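August 22, 2025. Plinero cell, kitchen counter setup

Picked up from Wilma's note last night. Arm in sim was drifting off its home pose after reset, gripper ending low and a bit rotated, then the first reach of the episode goes wrong and everything after that is junk. Real arm doesn't do it. So the model or the reset script, my money was on the script.

Wrong, or half wrong. Two things.

1) Base mount offset. Somebody (me, in November) put the arm base in the cell file with the height of the old pedestal. Real one was swapped for the Istness pedestal and that is taller. Cell file says 603 mm, tape measure on the real one says 603 too, so I thought fine. But the calibration file overrides the cell file at load and that one still had the old number. Deleted the override. One source for the base height from now on, the cell file, please don't put it back in calib.

2) Wrist joint zero. Cal sheet from the last service has the new zero, sim had the old one. Copied it over by hand, checked sign twice, got it backward anyway, fixed it. Home pose now matches the real arm by eye and by the printed joint values.

Reran resets, 200 in a row with the counter as is. No drift. Wrote the final joint values to the log each time, the spread is down in the solver noise. Before the fix you could see it walk within the first few.

Then looked at the left side camera view, the one we use for the reach check.

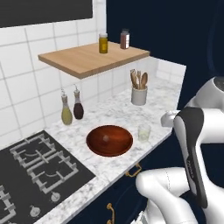
Reach check view, navy kitchen, after base and wrist fix. Gripper over the right end of the counter.

Still to sort out with this layout: the short glass near the front edge is right by the arm. Going for the crock with the wooden utensils is OK if the elbow stays out, but the planner likes to swing low when it comes back from the bowl and I don't trust the clearance to the glass. Options are move the glass spawn toward the cooktop or add a keep-out around it on return moves. Prefer the keep-out, moving the glass just hides it. Wilma wants both, one for the demo layout and one for the test layout. Fine.

The small pink thing in the bottom of the bowl is a decent test for approach angle. Bowl is deep so the gripper has to come in close to vertical or the body clips the rim. Wrist zero error would have shown up here first if we had been logging rim contacts. We were not. Turned it on now, contact log goes in the same folder as the joint log, file name ends in _rim.

Collision shapes: gripper body is one convex hull in the Magbanua export, which closes up the gap between the fingers. Explains the contact warnings when it's nowhere near anything. Split it into palm plus two fingers. Warnings gone from the idle pose. Load time went up a little, don't care. Bottles on the back of the counter (oil, vinegar) still have the coarse shapes, so the necks are fatter than they look. Anyone planning a neck grasp, wait until I redo those. Shelf jars not checked at all.

Real arm, since I was over there with the tape anyway:
- pedestal bolts, all at torque, paint marks lined up
- cable bundle at the elbow rubbing again on the inside of the bend, sleeve worn, not through. Taped it. Needs a proper sleeve, ordered one from Plaltstead, part no. is on the whiteboard
- wiped the gripper pads, one has a nick on the outer corner, left it on
- e-stop tested from both sides, fine
- ran the warmup, 159 cycles, no faults, joint 4 a bit noisy for the first handful and then quiet. It was like that last time too. Keep an ear on it

Forgot to back up the old calib file before I deleted the override. Wilma had a copy, it's now in archive/calib_old. Thanks W.

Settings changed today, so nobody has to dig thru the diff:
base height override: removed
wrist zero: from cal sheet, sign flipped vs. what the sheet prints (sheet uses the other convention, wrote that on the sheet in pen)
gripper collision: three shapes
rim contact log: on
solver steps: tried doubling, made no diffrence, put back

Old runs from before today have the bad home pose baked in. Don't compare reach numbers across. I tagged 349 episodes as pre-fix and left them where they are, Wilma to say if she wants them rerun or dropped.

Next: keep-out around the glass, both layouts. Redo bottle shapes. Check the upper shelf reach, I think the arm gets to the yellow jar but the reddish one at the back corner may be a stretch with the new base height, haven't tried. Sleeve when it comes in.

Left the sim box on overnight with the reset test looping, don't log out of it.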